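Tullura Room Refresh: where we're up to, November

Hi all, progress report number two on the room refresh money. It's a bit longer than the last one because a lot more has happened, and I've put the whiteboards first seeing that was the bit you asked about.

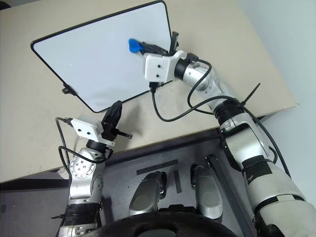

The little whiteboards

We went with small tabletop boards in the end, the ones with the black border and rounded corners. You might remember the application said one big wall board. I emailed about the change in the second week and got the okay, so this is just for the record. The wall in question is old plaster and the quote to fix it properly would have swallowed a good chunk of the budget before we'd bought a single marker!

The small ones have been a hit. People grab one for a table, scribble on it, pass it across, wipe it down and start again. We bought 10 from Peltmont and seven are in daily use. The other three are still in their wrapping in the storeroom, partly as spares and partly because I haven't found a shelf for them yet (more on shelves below, sorry in advance).

Cleaning is the one thing I'd do differently. I assumed a dry eraser would handle everything, and it mostly does if you wipe the board the same day. Leave it over a weekend and you get a faint grey smudge that just moves about. We've settled into a routine now: dry eraser at the end of each session, then a damp cloth and a bit of spray on Monday morning. Press the eraser flat and go slowly, it picks up far more than quick little scrubs with the corner. I've written that on a card and stuck it inside the cupboard door.

The blue erasers with the rounded handle are the favourites by a mile. The cheap felt blocks that came with the markers shed fluff everywhere and I've binned most of them.

Tables

The light beige tops are in and I'm really pleased with them. The old ones were so dark that the back half of the room always looked gloomy, even with every light on. Marker does show up on them, so we wipe the tables at the same time as the boards and it's become one job. One table still has a wobble. Firitz have promised to send a replacement foot and I'm chasing it.

Shelves and storage

Not so good here. The Magsi shelving arrived with the wrong brackets, went back, and then came again with the same wrong brackets. They were very nice about it on the phone but we're now a few weeks behind where I said we'd be. In the meantime the markers, cloths and spare erasers are living in two ice cream tubs on the windowsill, which works better than it sounds. I've held back the shelving payment until the right parts turn up.

Money so far

Spent to date is $1,757, which covers the boards, the table tops, markers, erasers and delivery. There's $763 left. Most of that is for the shelving, and whatever remains I'd like to put towards a better pinboard by the door, if you're happy with that. Let me know either way and I won't order anything until I hear back. All receipts are scanned and in the shared folder, including the freight one that was missing from the last report (it was in my coat pocket).

What's next

Get the brackets sorted. Fix the wobbly table. Find the last three boards a home. I also want to try a different brand of marker, as the green ones we have are nearly impossible to read from the far side of a table and they're the first to leave a ghost behind on the board.

I'd also like to ask people what they think of the new set-up, just a sheet of paper by the door with a pen on a string, and I'll pass on the comments with the next report. So far the main request is for more erasers, so I've put another small order on the list.

If you'd like to come and have a look, mid-afternoon is best, it's quieter and I can make you a cup of tea. Thanks again for backing this, it's made a real difference to how the room feels.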